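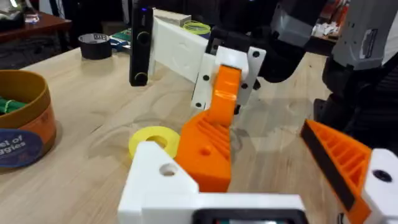 The gripper end of the two-arm cell, fingers fitted, on the bench at Skoltus.

In April a small group of us toured the Skoltus workshop, and most of our hour went to one two-arm bench cell and the upkeep it needs. The staff call it Tultum. It stands on an ordinary wooden table with a pale top, and much of what wears out on it is printed on site.

The fingers are the main consumable. They are orange wedges with diagonal ribs on the inner face, and the ribs let the finger give a little when it closes on something. A black rubbery strip runs along the gripping edge of the finger on the right. The technician showing us through said the strips usually go before the ribs do. A finger gets a close look after every 200 cycles and is swapped at the first split. The log was up to 273 cycles on the day, with one swap recorded.

The brackets are white prints held with black screws, five of them visible on the one that carries the far gripper. Screws into plastic creep, so they are checked by hand with a short driver, never a powered one. If a hole has stripped, the bracket is reprinted. They tried glue in the past and gave it up.

The camera on the far arm is a black upright module with two lenses. Knock it and the arm has to be recalibrated, a job of some 30 minutes. Both arms are parked before anyone reaches in - that rule is taped to the door.

For a quick test after a repair they use whatever is on the table. A yellow ring with a hole through the middle is a favourite, flat and awkward to pick up. A roll of black tape stays at the back of the bench.

Spare prints are kept in 17 labelled drawers, sorted by side. Akinola supplies the filament and Ternier the screws. Our one complaint was the parking, which is metered and a fair walk away. The next tour is in the spring, and closed shoes are required.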